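October 4, 2021

I sat down after supper meaning to write only a few lines, and now I've made a second cup of tea, so I suppose it will be more than that. The grant money for the workshop came through at last, and I have been asked to turn my wish list into a real budget before the week is out. It's a lovely problem to have! I have wanted a proper pair of arms for the Stundau evening class ever since I took it over, and now that someone is willing to pay for them I find I'm nervous about every line.

The total we have to spend is $1,643. It sounded like a fortune when I read the letter standing up in the hallway, and then I opened my notebook and it started shrinking. The Zultbridge kit is $900 for 2 arms, motors included, and you print the rest yourself. The Akton arm comes assembled in a nice padded case, and one of them would swallow the whole budget and ask for dessert. I did think about it for most of the weekend, I'll admit. It's very handsome and the joints move like butter in the video. But one arm for a whole class means a lot of people standing with their hands in their pockets, and I remember how that feels from my own school days.

So I have nearly made up my mind on the kit. What I keep circling back to is how much of the cost isn't the arm at all. There's the filament, and the power supplies, and the spare servos (I want at least a couple in the drawer, having stripped the gears on one already), and cable, always more cable. I priced a bundle of parts from Kamel that would cover most of it for $106, shipping included, and I was so pleased with myself that I went and told the cat.
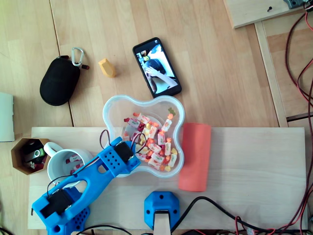 The candy I'm not putting in the budget. I thought about it — a bag of wrapped candy is as honest a practice object as anything sold for the purpose, and the twisted ends give the fingers something to catch — but I would rather buy it myself than explain it on a form. Same with mugs and bowls, which I can bring from the kitchen. The catalogs want a shocking amount for a set of foam shapes, and a sponge is a sponge.

The boards are another matter. I'd like each arm to have its own, something flat and stiff that can be carried to the cupboard at the end of the night without taking everything apart. Plywood would do nicely. I need to ask at the lumberyard whether they'll cut it to size, and whether they charge by the cut, and I keep forgetting to call before they close.

If I take the kit and the Kamel bundle together, that leaves $637, and I've been moving it from column to column all evening like a child with peas on a plate. A decent camera would be nice. A second spool of everything would be sensible. Part of me wants to hold some back until January, when the new people sign up and I'll know whether we need a third arm or only more chairs.

I must also remember to write to Zultbridge and ask whether the motors come with their horns and screws or whether those are extra, as the page doesn't say and it's the sort of thing that sinks a first evening. And ask about the warranty. And find the tax form, which I believe is in the blue folder, or under it.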